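Slide 1. Title
Good afternoon. Thank Desmond Mbeki for the invitation and for moving the slot to after lunch. Say up front that questions can wait until the end, except for terms I forget to define.

Slide 2. What I mean by repair records
I mean the notes a shop keeps on what came in, what was wrong, and what was done. Most shops keep them for billing. At Brannigan we started keeping them for ourselves in August, and the talk covers what we changed and what it cost us in time.

Slide 3. The old form
Read the form aloud, slowly. "Customer, item, problem, price." The problem box held one line. We went back through 364 old tickets and 54 of them said only "won't start." Soledad Calloway did the reading and deserves the credit. Pause here — people usually recognize their own forms.

Slide 4. What the customer says and what we find
These are two separate fields now. A customer says the computer is slow. We find a fan full of dust. Both facts are useful, and the old form made the person at the counter pick one. Tell the story of the accounting office that came back twice for the same desktop. Keep it short. 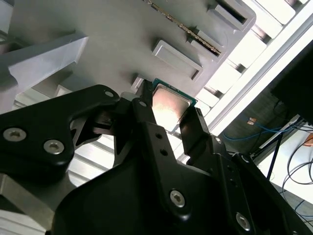

Slide 5. Parts
Write the part number from the part itself and never from the order sheet. The two disagree more often than I expected. If a part is swapped as a test and then put back, that goes in the record too. Veikko Oksanen argued against this one because it slows the bench down. He was right about the time, around 8 minutes a ticket at first. It got shorter once the fields were in the same order as the work.

Slide 6. Software
We tried Prurkon and then went to a shared spreadsheet. Don't spend long on this. Somebody will ask about Ellurov. I haven't used it, and Nisha Mittal at the back table has, so send them to her.

Slide 7. What we got out of it
Fewer calls to the bench asking what happened to a machine. New people can look up an old job. Returns are easier to sort out when the first visit is written down properly. I don't have good numbers on money saved and I'm not going to guess.

Slide 8. If you want to try it
Start with one bench for a month. Our current form has 17 fields — too many, and I would cut the warranty section first. Copies are by the door.

Leave the form on screen for questions.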